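Trelbridge Shared Kitchen Reopens With Bigger Breakfast Counter

Sunday, December 28, 2025

Residents of the Sutcliffe building in Trelbridge have their ground-floor kitchen back. The room reopened this week after a closure that began in August, when a leak under the sink damaged the base cabinets and part of the floor.

The kitchen is open to everyone who lives in the building's studio apartments, most of which have a two-burner cooktop and a small refrigerator but no oven. Building management said the room gets its heaviest use between 6 and 9 a.m., when people come down to make toast and coffee before work. Evening use is lighter and is mostly baking and reheating.

The repair was expected to be finished in a few weeks. It took longer once the cabinets came out and the contractor, Kisard, found that the subfloor on the sink side was soft and would have to be replaced. Management then decided to change the layout of the counters while the room was torn up, and that added a second round of measuring and ordering.

The old room had two short counters with the refrigerator between them. The refrigerator is now against the opposite wall, and the two counters have been joined into a single run 60 inches longer than the larger of the old ones. The top is white marble with gray veining. The backsplash behind it is gray with a wood texture.

Management sent a survey to residents in September asking what they wanted kept in the kitchen and what could go. It received 359 replies. Counter space was the most common request, followed by a second way to make toast and a place for snacks that did not involve opening every cabinet. The bread machine and the electric griddle came at the bottom of the list, and both have been given away.

Small appliances now have fixed places. The toaster oven and the two-slot toaster are kept together at one end of the counter, and the center is left for cutting and assembling. A wooden cutting board stays out on the counter all the time. The old boards were kept in a low cabinet and several were warped, according to a notice posted in the lobby.
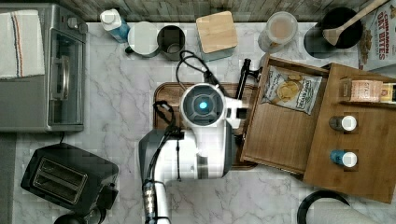
Dry goods that anyone may use go along the back of the counter, in canisters and jars. Cereal is there too, next to the utensil crock. Items that belong to one person should be labeled with an apartment number and kept in the wall cabinets, which are divided by floor. Anything without a label is treated as shared.

Snacks go in a wooden organizer with a pull-out drawer, on the other end of the counter from the toasters. Residents asked for something that could be opened and checked without moving other things, and the drawer is deep enough to take a full bag of chips. Management will restock it with a few basics on Mondays and said residents are welcome to add to it. Opened bags should be clipped shut. Clips are in the top drawer under the counter, with the can opener and the measuring spoons.

The marble will need more attention than the old laminate did. Kisard sealed the stone before the room opened and left written care instructions, which are taped inside the cabinet door above the sink. Lemon juice, vinegar, and tomato sauce should be wiped up right away, and residents are asked to cut on the board and never directly on the counter. Powdered cleansers and bleach sprays have been removed from under the sink. Use dish soap, warm water, and a soft cloth.

Hot pans should go on a trivet. The toaster oven should be left to cool with nothing touching the glass door, and crumb trays on both toasting appliances are to be emptied by the last person using them in the morning. In the past the trays were emptied on a schedule that few people followed, and the smoke detector in the hallway went off several times last winter.

Dish towels are washed on site and replaced twice a week. Used ones go in the hamper by the door. Residents who bring their own towels and mugs should take them back upstairs, as anything left in the sink overnight will be washed and moved to the shared shelf.

The building set aside $400 for new small items, separate from the repair itself. The money went to canisters, a set of mixing bowls, trivets, the drawer organizer, and replacement utensils. Two sheet pans and a colander came from residents who answered a note on the lobby board asking for extras in good shape. The board still lists a few wanted items, including a large stockpot with a lid, a rolling pin, and a kitchen scale.

The cost of the repair and the new counter was covered by the building's insurance and its maintenance reserve, management said. It did not give a total but said monthly rents would not change as a result.

Sign-up for the kitchen after 5 p.m. is handled through Ziteo, the same online calendar used for the laundry room. Slots are one hour long, and two households can book the same slot. No sign-up is needed in the morning or on weekend afternoons. Residents who have not set up a Ziteo login can write their apartment number on the paper sheet outside the kitchen door, and the front desk will enter it for them. The calendar showed 517 bookings for the kitchen over the 12 months before the closure.

A few jobs remain. The light over the sink is temporary and will be swapped for a permanent fixture in January. Two cabinet doors arrived in the wrong size and have been reordered, so the cabinets next to the refrigerator are open for now. The dishwasher works but should not be run at the same time as the garbage disposal until an electrician has looked at the circuit.

The second-floor lounge, where a microwave and a coffee maker were set up during the closure, goes back to its normal use next week. Anyone who left dishes, food, or a travel mug there should collect them by Friday. What is left will be moved down to the kitchen.

The kitchen is open from 6 a.m. to 10 p.m. daily. Problems with appliances or the counter, including chips and stains, should be reported to the front desk the same day.

Search news and notices Go

Contact the newsroom | Copyright 2025 Trelbridge Neighborhood News | Back to top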